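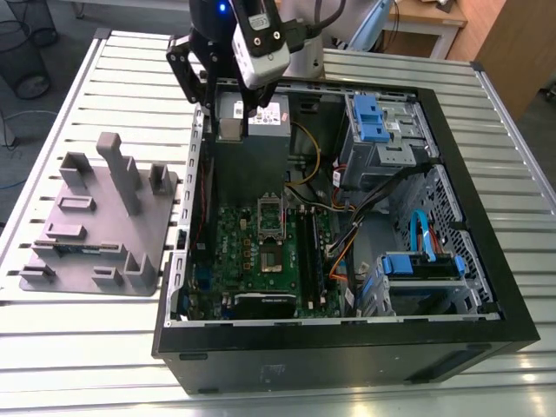

Von Wegwerfen könne keine Rede sein, findet Ngân Doãn, die Rechner liefen schließlich noch, bloß eben langsam. Die Stadtverwaltung Tramalov sieht das anders: Sie will bis März 53 Desktop-PCs aus ihren Büros holen und durch neue Geräte der Firma Hedus ersetzen. Kostenpunkt pro Arbeitsplatz: 1.465 Euro, Maus inklusive, Mauspad auf Antrag.

Den Antrag hat im Juli 2023 der Hauptausschuss durchgewinkt, nach einer Debatte von 49 Minuten, in der es überwiegend um die Farbe der Gehäuse ging. Difm Vorschlag von Diễm Lại, die alten Kisten mit mehr Arbeitsspeicher auszustatten, wurde zur Prüfung an die IT-Abteilung verwiesen. Die prüft per Formular, und das Formular lädt noch.

Abholen soll die Altgeräte der Entsorger Kaczmarczyk.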